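Running a Household, Evening Course
Session 7: The Room as a Whole
Notes by Renata Yáñez

Last week we did drawers. Several of you reported back that your drawers are now excellent and the rest of the room is where the drawers' contents went. This is normal and we will deal with it tonight.

Reading for this session: Saavedra, chapter on living rooms, first half only. The second half is about antimacassars and you may skip it with my blessing.

1. What a room is doing

Most rooms have an official job and two or three others they have picked up over the years. The dining room is also the post office. The spare bedroom is also the museum of exercise. Before you move anything, write down every job the room does at present, including the shameful ones. Facundo Durán, who taught this course before me, used to ask for the list in ink so that people couldn't rub out "storing other boxes".

Then cross out the jobs you would like it to stop doing. Go gently. If you cross out "place where coats are dropped" and put nothing in its place, the coats will be on the floor by Christmas.

2. The walk-round

Start at the door and go round by the wall, left to right or right to left, I don't mind, but pick one. Keep to it. Carry nothing except the notebook. You are looking for four kinds of thing:

Things that live here.
Things that are visiting from another room.
Things that are waiting (to be mended, posted, returned to your sister).
Things you have stopped seeing.

The last kind is the hard one. People have been known to walk past the same rolled-up rug for years and describe the corner as empty. It helps to do the walk-round at an hour when you don't normally use the room, or to sit on the floor for a few minutes, knees permitting.
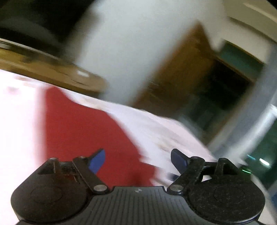 Figure 1. A room.

3. Waiting things

Give the waiting things one home. A tray, a shelf, a box with a lid if you can be trusted with a lid. Write the date on each item as it goes in — a scrap of paper will do. When you come to it again in February, anything still there has told you something about itself, or about you.

Vicente Sepúlveda raised the question of batteries. They are waiting things until you know whether they work, and then they are either useful or rubbish. A drawer of 100 batteries of unknown character is a hobby.

4. Surfaces

A surface will be used. You can decide what for, or leave it to decide for itself, and surfaces have poor judgement. For each table, sill and shelf in your room, write one sentence beginning "This is for". If you find you need the word "and" more than once, it is probably the post office again.

I am often asked about baskets. Baskets are fine. But a basket bought before the sorting is done will simply be filled with the problem, and you will have paid for it. Please don't come in next time with six new ones to show me, as happened with the group before you.

5. Order of work

Visiting things go home first. It is quick work and makes you feel capable. Waiting things next, into their tray. Then floor, then surfaces, then the insides of cupboards, if there is any evening left. Stop when you are tired. A half-done room with a clear path to the bed is perfectly respectable; a room with everything out on the carpet at midnight is how marriages get tested.

Leave the sentimental pile until another day. I mean a particular day, written down. "Some time" has been the plan up to now.

Homework

Choose one room. Do the jobs list and the walk-round, and bring both. Do not tidy the room first. I can always tell, and so will Ximena Navarrete, who is marking half the notebooks this term and is much less soft about it than I am.

If you live in a single room, choose the half you like less.

Notebooks are due back on 10 December 2022. Anyone still missing the sheet on linen cupboards can take one from the pile by the door, which has been waiting there since the start of term and has no date on it. I know.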